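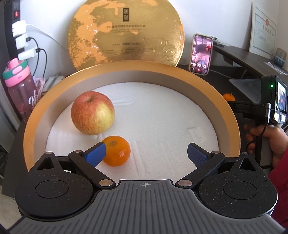

## July, ten past four, kitchen

The letter from Gasum came this morning, second class, and it says I owe them £1097. I have lived in this flat for three years and in that time I have cooked, by a generous estimate, toast. I rang. I was told by a recording that my call mattered, and then the recording played me a pan-pipe version of something I used to like. I gave up at the second chorus and went to look at the meter instead, as if it might be ashamed of itself. The meter is in the cupboard with the hoover and did not look ashamed.

So the day was already bent out of shape when I started on the drawers. I had promised myself that before the move I would deal with one drawer a day, and I am five drawers behind. It's the sort of promise that sounds sensible in bed.

Drawer one: takeaway menus, two of them for places that are now other places. Drawer two: keys. I don't know what any of them open. I put them all back, because the moment you throw out a key a door turns up. Drawer three stuck, and I decided it was telling me something and had a cup of tea.

The new place is in Plondach, up the hill, past the bakery that is always closing as I arrive. Everybody I tell says "Oh, Plondach" in the voice people use for a cousin who has joined the navy. There are four flights of stairs. The agent called them characterful. I counted them twice on the viewing, once going up and once coming down, hoping for a different answer.

I have booked a van through Duan, who were the cheapest and who sent me a form asking whether I owned a piano, a safe or livestock. I ticked no to all of it and felt my life had been rather small. Then there was a box for "awkward items" and I wrote "the wardrobe", and then, after a while, "me", and then had to print the form again. 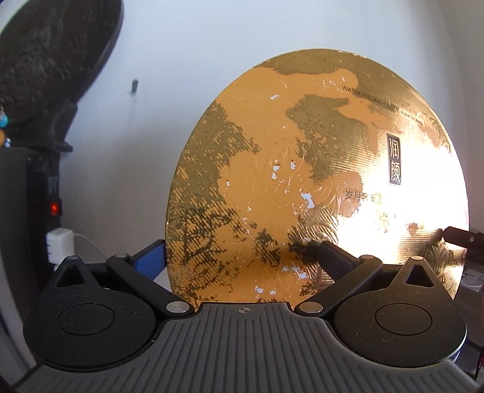 *Gold lid, says WATER FEELING round the rim. Multi functional, too, which is more than I managed today.*

Went to the library at lunch to return the Esemau guide to walking holidays, which I've renewed so often that the machine no longer asks. I have never walked any of it. I've read the chapter on blisters with real attention. There was a fine, and I paid it with the air of someone who has just been billed by Gasum and can't be frightened any more.

Coming home I passed the charity shop and they had a lamp exactly like the one I gave them in spring. I'm fairly sure it was the same lamp. It was more than I'd have paid for it, but I stood there a good while — long enough for the woman at the till to ask if I needed a hand. I said I was just looking, which has been my position on most things this year. 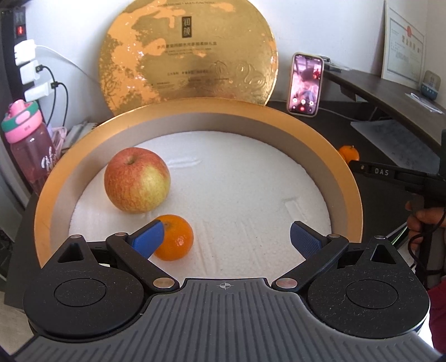 Then back to drawer three, which opened at once now that I'd stopped caring. Batteries, candles, a spoon bent the wrong way, and the instructions for a blender I'm certain I never owned. I have kept the candles. If Gasum cut me off I shall at least be able to find the keys.

Must ring them again tomorrow, before nine, with the meter reading written down and a sandwich ready. Must also ask Duan about the wardrobe. Bins tonight — green one, I think.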